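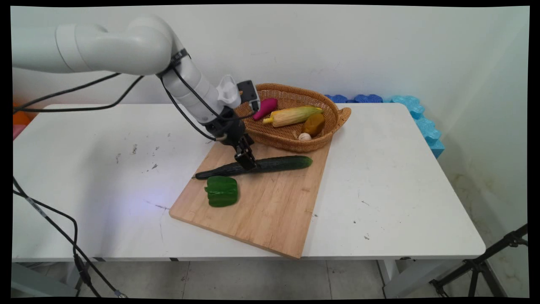 Since the arm came to our prep kitchen I wash more and cut less, wrote a reader from the Hemetti canteen, and is it normal that my shoulders are better but my head is more tired? Yes, I think it is normal. I had the same in my first months at Flondunano, where we prepare vegetables for 460 lunches. My tips on this page are for people who stand beside such a machine the whole shift and must still finish on time.

Tips for the prep table when you share it with an arm
Updated 8/7/25

Sort before you start. A person takes a soft cucumber in the hand and knows at once that the end must go. The arm does not know it unless somebody has taught it. Put the doubtful vegetables aside at the beginning, in a separate bowl, and do them by hand at the end.

Cut peppers in half by hand and take out the seeds. With us the arm did whole peppers for one week and we were picking seeds out of the salad until Christmas.

Keep a damp cloth under the cutting board. A board which slides a little is no problem for a cook, we correct it without thinking. For the arm the board has moved to another country.

Potatoes, garlic and corn can wait together in one basket, but take off the loose husk first. Wet potatoes go on a towel, never in wicker, it gets mould.

Mark your own side of the table with tape. At Flondunano my side is 40 centimetres wide, and there I keep my knife, my peeler and my tea. When the arm is working I do not reach over the tape. When I need something from the other side I press pause, also when I am in a hurry.

Scrub the wooden board with coarse salt and half a lemon, rinse it and let it dry standing. Old stains from beetroot do not go away completely and they do no harm. Do not let the board lie in the sink.

Wipe the gripper fingers at each change of vegetable, with the power stopped. We use the same cloth colour as for the knives, so that it goes to the same wash.

About the tired head. Watching is also work, and it should be written in the rota as work. We asked for a change of place every hour: one hour with the arm, one hour at the stove or at the sink. Our manager agreed in December, after we showed her how many times we stopped the machine in a shift. Write these stops in a notebook, they are your best argument.

Do not give away all the cutting. I still do the herbs and the onions by hand, and the new colleagues learn on them. If you have not held a knife for half a year, you feel it on the day when the arm is out of service and the lunches have to go out at eleven.

Next on this page: how to get the smell of garlic out of plastic boxes.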